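양팔 로봇 셀 작업 데이터 기록 지침 수립 및 적용
Mellum 과제 최종 보고서
제출일 2019-02-24

1. 배경
Mellum 과제의 1차 기록분은 작업자마다 시작 자세, 물체 배치, 종료 판정이 달라 비교가 불가능하였다. 본 보고서는 6월 예비 실험 이후 개정한 기록 지침과 그 적용 결과를 정리한다. 작업은 과일류를 비닐봉지에 담는 과제로 한정하였다.

2. 지침 구성
지침은 여섯 개 항목으로 이루어진다.
(1) 기동 전 비상정지 버튼의 동작을 확인하고 점검표에 서명한다.
(2) 양팔이 동시에 봉지 입구에 접근하는 구간에서는 속도 상한을 낮춘다. 상한값은 Orkley 제어기 설정 파일에서만 변경한다.
(3) 봉지는 매회 같은 기준 위치에 놓되 접힌 형태는 고정하지 않는다.
(4) 손목 카메라와 고정 카메라의 시각 동기를 매 세션 첫 기록에서 검사한다.
(5) 물체가 바구니 밖으로 떨어진 회차는 삭제하지 않고 실패로 표기한다.
(6) 구동 중에는 작업 영역에 손을 넣지 않는다. 재배치는 서보를 끈 상태에서만 한다.

3. 판정 기준
성공은 지정 물체가 모두 봉지 안에 있고 두 그리퍼가 봉지에서 떨어진 상태로 정의하였다. 한 팔이 봉지를 잡은 채 종료된 회차는 '미완료'로 분류한다. 판정은 두 명이 따로 하고, 결과가 다르면 고정 카메라 영상을 기준으로 다시 본다.

4. 적용 결과
총 631회를 기록하였다. 이 중 336회는 지침 개정 전, 나머지는 개정 후의 기록이다. 개정 후 기록에서 시각 동기 오류로 제외된 것은 8회이다. 개정 전 기록은 동기 검사 이력이 없어 제외 수를 산정하지 못하였다. 실패 표기는 Ondus 형식의 메타데이터 필드에 저장하였고, 변환에는 Shaikh 스크립트를 사용하였다.

그림 1~3. 손목 카메라(1, 2) 및 고정 카메라(3) 영상

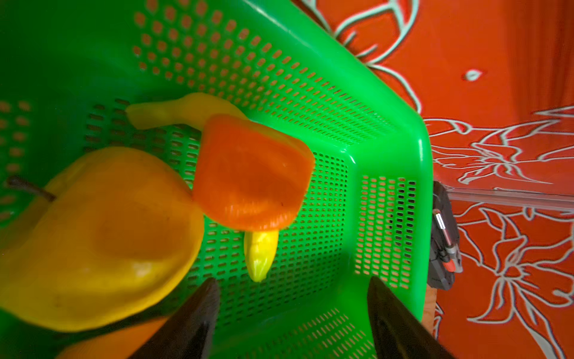
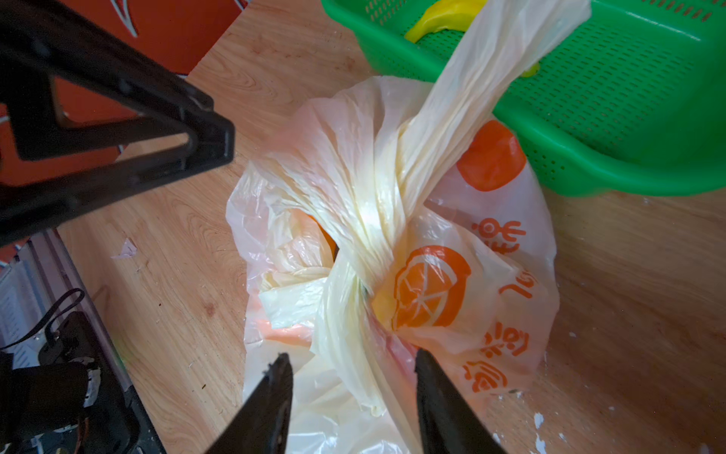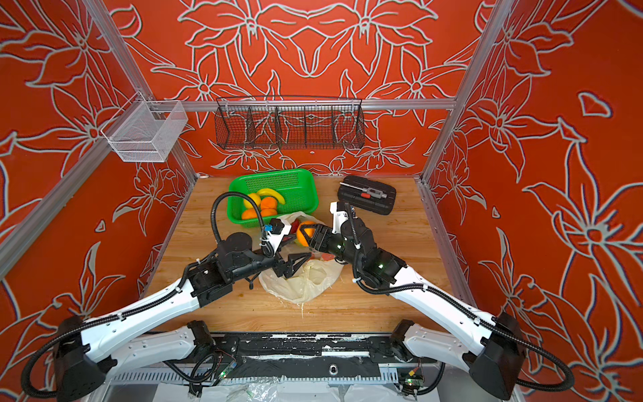 5. 한계 및 개선 사항
항목 (3)은 해석의 여지가 크다. 봉지 손잡이의 방향을 기록하는 필드가 없어 파지 실패의 원인을 사후에 분리하기 어려웠다. 차기 개정에서는 손잡이 방향과 봉지 재질을 필수 입력으로 둔다. 항목 (2)의 감속 구간은 손목 위치만으로 정의되어 있어, 그리퍼 끝단 간 거리를 조건에 추가할 필요가 있다.
점검표는 종이 양식이어서 두 세션분의 서명이 누락되었다. 기록 프로그램의 시작 화면으로 옮기고, 미입력 시 저장이 되지 않도록 수정 중이다. 개정 전 기록은 학습용 묶음과 분리하여 보관한다.

부록 A. 점검표 양식
부록 B. 메타데이터 필드 정의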